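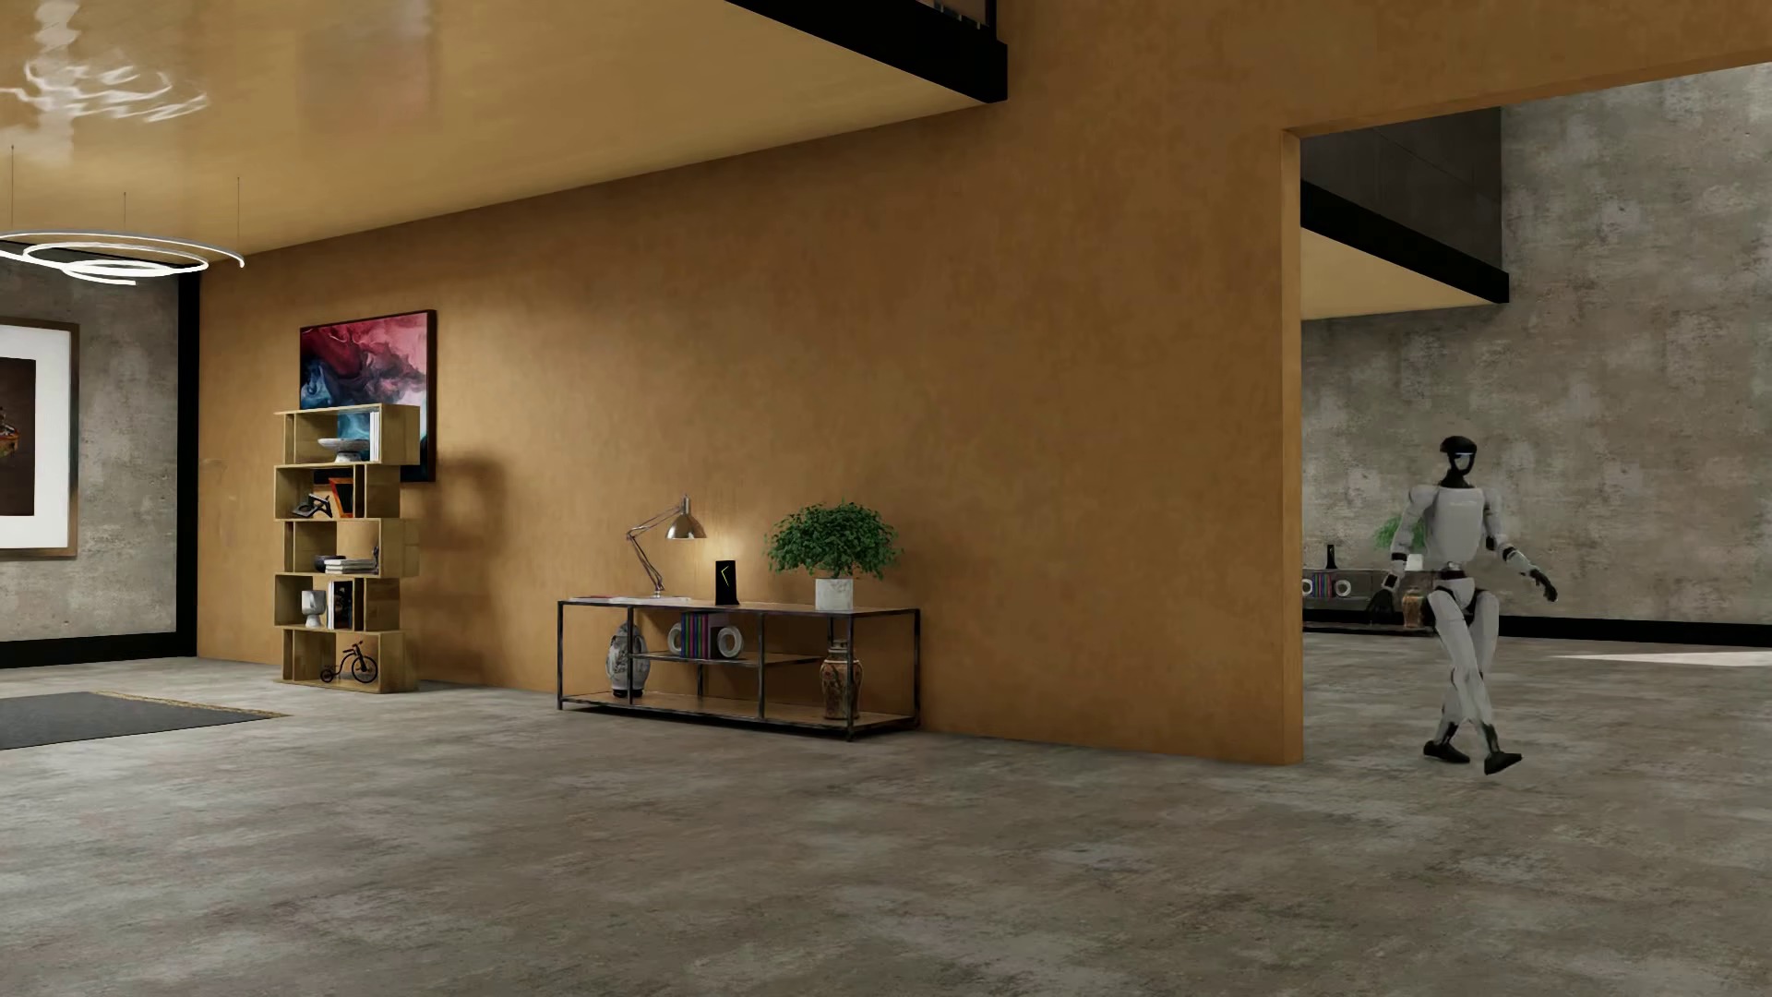
Ansicht mit ockerfarbener Trennwand und Durchgang (Computerdarstellung)

Brennereigenossenschaft Grisosard
Protokoll der Mitgliederversammlung im August

Ort: Gasthof in Vondidlow, Nebenzimmer
Beginn: 19.00 Uhr
Anwesend: 22 stimmberechtigte Mitglieder, dazu zwei Gäste ohne Stimmrecht
Die Versammlung ist beschlussfähig.

TOP 1 Tagesordnung und letztes Protokoll

Die Tagesordnung wird um den Punkt Flaschenetiketten ergänzt (jetzt TOP 6). Im Protokoll der letzten Versammlung ist unter TOP 4 das Wort "Vorlauf" durch "Nachlauf" zu ersetzen. Mit dieser Änderung wird es genehmigt.

TOP 2 Bericht aus der Brennerei

Die Brennblase wurde im Frühjahr entkalkt, die Dichtung am Helm ist neu. Das Thermometer am Geistrohr zeigte zu niedrig an und wurde ausgetauscht. Der Kirschbrand ist vollständig abgetrieben und liegt im Glasballon. Beim Zwetschgenbrand steht der zweite Durchgang noch aus, ebenso die Meldung für den nächsten Abfindungsbrand.

Aus der Versammlung wird gefragt, warum zwei Maischefässer gesperrt waren. Der Gärspund war bei beiden undicht, die Maische roch nach Essig und wurde nicht gebrannt. Die betroffenen Mitglieder sind informiert. Die Fässer werden vor der nächsten Saison geprüft und bei Bedarf ausgesondert.

TOP 3 Anlieferung von Obst

Mehrere Mitglieder haben im letzten Herbst ohne Anmeldung angeliefert. Künftig gilt: Anmeldung spätestens drei Tage vorher, Annahme nur am Dienstag ab 16.00 Uhr. Angenommen wird reifes, sauberes Obst ohne Stiele und Laub. Fauliges Obst geht zurück, auch wenn es nur einen Teil der Kiste betrifft.

Diskutiert wird, ob Quitten weiterhin angenommen werden sollen. Das Zerkleinern dauert lange, und die Mühle musste zweimal zerlegt werden. Es bleibt dabei, Quitten aber nur noch vorgeschnitten und entflaumt.

Beschluss: Die Regelung wird einstimmig angenommen und im Schaukasten ausgehängt.

TOP 4 Fasslager
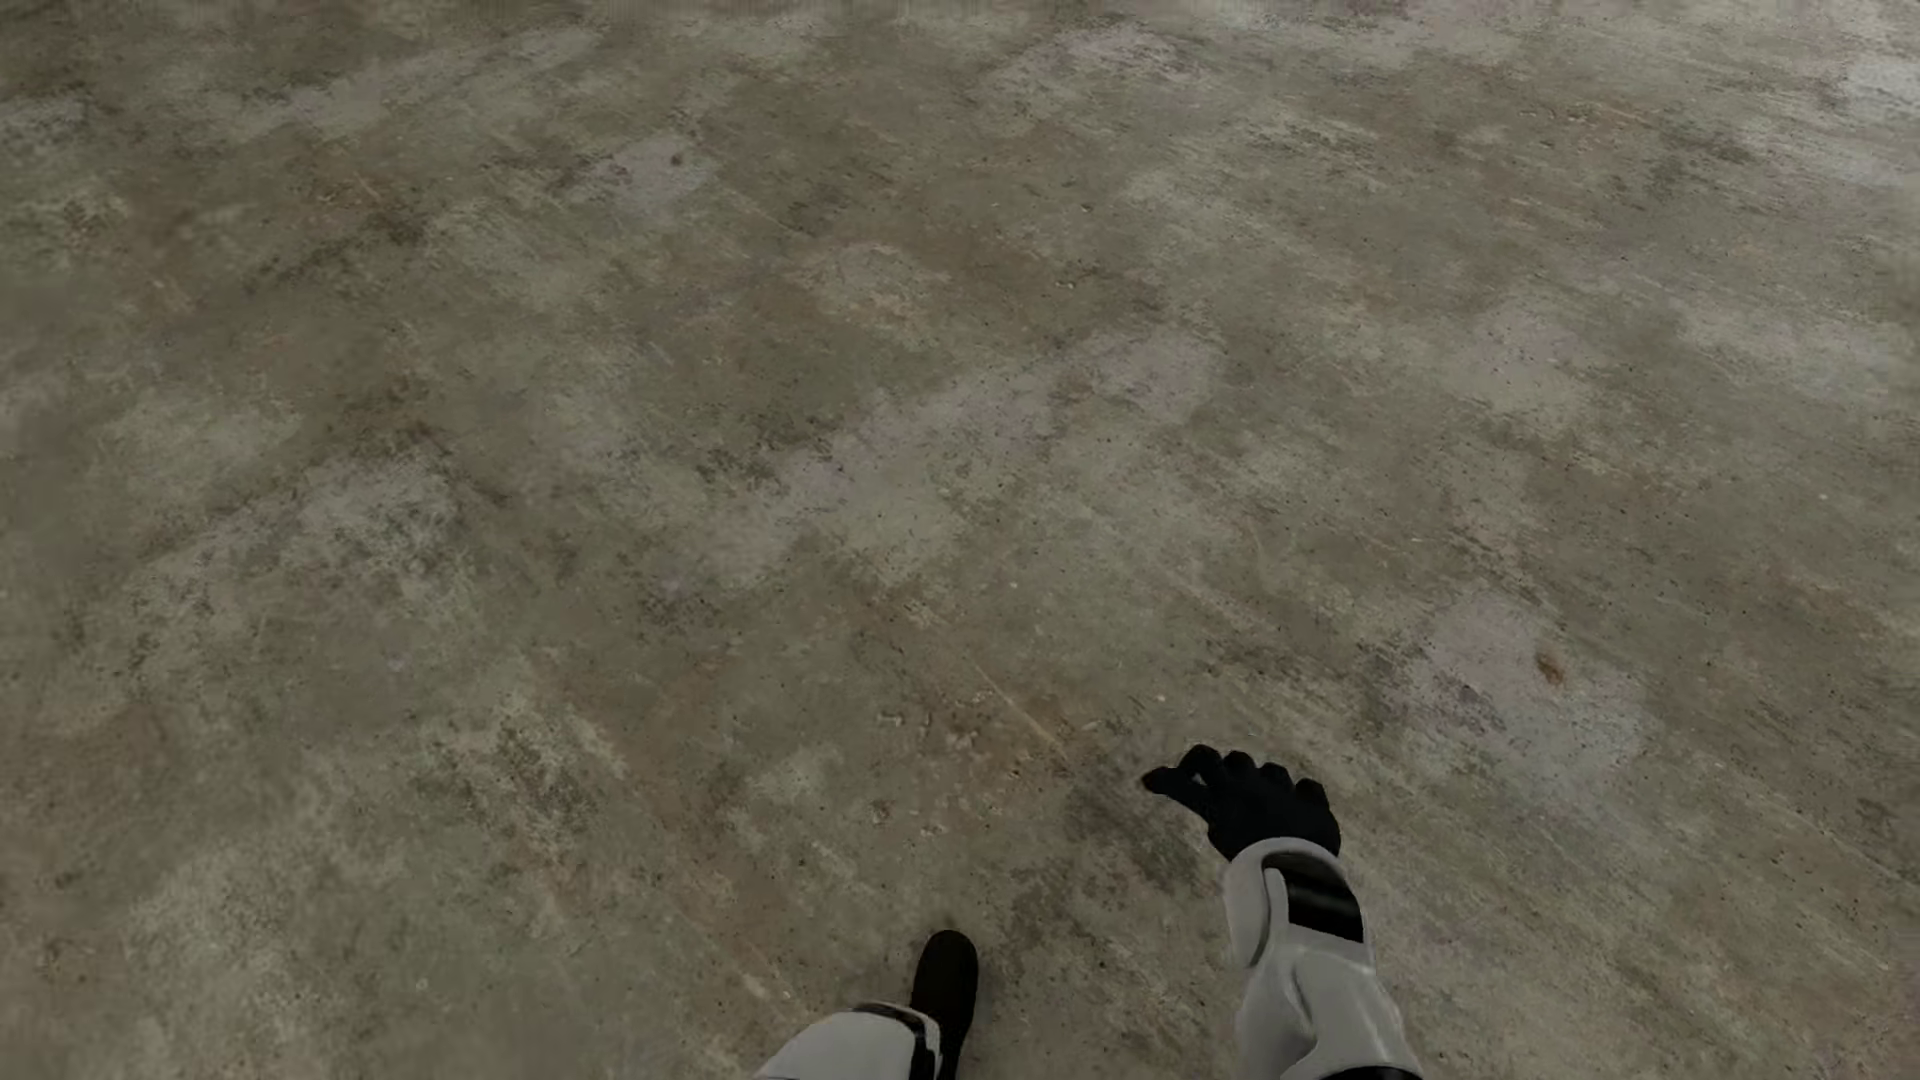
Für den Roggenbrand braucht die Genossenschaft einen Lagerraum, in dem die Fässer mindestens zwei Jahre ungestört liegen können. Der bisherige Keller ist zu feucht, die Reifen rosten. Zur Wahl stehen ein Anbau an die Brennerei oder die Anmietung einer Halle in Vondidlow. Längere Zeit geht es um den Boden. Ein Teil der Mitglieder wünscht einen Fliesenbelag, andere halten Beton für ausreichend. Wenn er so fleckig aussieht wie auf der Ansicht, hellgrau und beige mit dunkleren Stellen und feinen Poren, stört das unter Fässern niemanden, er muss aber eben sein und die Last der Lagerböcke tragen. Ob er versiegelt werden muss, wird mit der Lebensmittelüberwachung geklärt. Das Gefälle zum Ablauf ist in beiden Fällen vorzusehen.

Zu den Fässern liegt ein Angebot der Küferei Lelton vor: Eiche, mittlere Toastung, 100 Liter je Fass. Die kleineren Fässer werden abgelehnt, weil der Brand darin zu schnell Holz annimmt. Ein Mitglied regt an, eines der Fässer mit Apfelbrand vorzubelegen. Der Vorschlag wird notiert, aber noch nicht entschieden.

Beschluss: Der Anbau wird zurückgestellt. Für die Halle wird ein Mietangebot eingeholt. Bei Lelton werden drei Fässer bestellt.
Abstimmung: 17 Ja, 3 Nein, 2 Enthaltungen.

TOP 5 Zweite Brennblase

Die Firma Ševčík hat ein Angebot für eine gebrauchte Kupferblase mit Wasserbad und Rührwerk geschickt. Das Rührwerk wäre für Getreidemaische ein Vorteil, die in der alten Blase leicht anbrennt. Offen sind der Zustand der Schweißnähte und die Frage, ob der Kamin für eine zweite Feuerung zugelassen ist. Vor einer Besichtigung soll der Bezirksschornsteinfeger gehört werden. Auch das Hauptzollamt muss einer Änderung der Anlage vorab zustimmen.

Kein Beschluss. Wiedervorlage bei der nächsten Versammlung.

TOP 6 Flaschenetiketten

Vom alten Etikett sind noch 103 Bogen vorhanden. Sie werden für Kirsch und Zwetschge aufgebraucht. Für den Roggenbrand ist ein eigenes Etikett nötig, mit Angabe von Alkoholgehalt, Füllmenge und Losnummer. Der Entwurf mit dem Brennereigebäude findet mehr Zustimmung als der mit der Ähre. Die Schrift ist zu klein und wird vergrößert.

TOP 7 Verschiedenes

Der Schlüssel zum Trockenraum fehlt weiterhin. Wer ihn hat, wirft ihn in den Briefkasten der Brennerei.
Leere Glasballons bitte nicht vor dem Tor abstellen.
Die Wasserleitung im Hof wird vor dem ersten Frost entleert.
Die Verkostung findet nach dem zweiten Durchgang der Zwetschge statt, der Termin wird ausgehängt.

Ende der Versammlung: 21.40 Uhr

Für das Protokoll: Schriftführung der Brennereigenossenschaft Grisosard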